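Suturing on the practice pad: what we did and what I make of it
Student project report, Prulholm teaching lab

Our question was whether a practice pad teaches you to close a wound or just teaches you to close the pad. The handout from Clurnen says learners "progress quickly". I wanted to know what that meant, and the handout doesn't say.

We used one synthetic pad with two cuts in it and black thread, and placed single stitches with the robotic instruments. Neema Shemweta kept the log, which runs to 141 lines over 19 sittings, all in May.
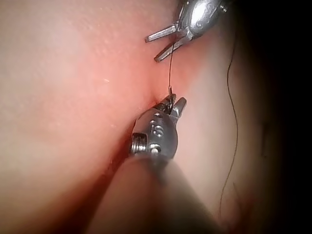
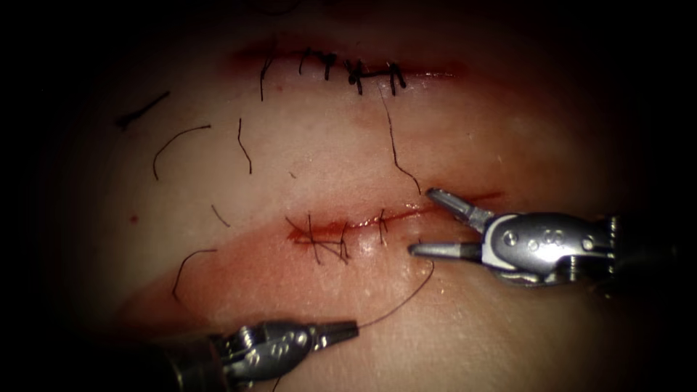
Njoroge Mohamedi
Second-year student, project lead

The upper cut has five stitches, and I wouldn't show it off. One knot is much bulkier than the others and a long tail was left hanging from it. Past the last stitch the cut is still open. There are bits of thread lying on the left side of the pad too, and our scoring sheet had no box for those, so a messy job could score the same as a clean one.

Holding the thread taut between the two instruments looks neat close up. I doubt it tells us much about the finished knot, and the sheet gave 2 marks for it all the same.

The pad doesn't bleed or move with breathing. Neema thinks that is fine for beginners. I think we should have said so at the start, before giving anyone a score.

If the project is repeated, I would score tail length and spacing, and have the marking done by a person who wasn't stitching.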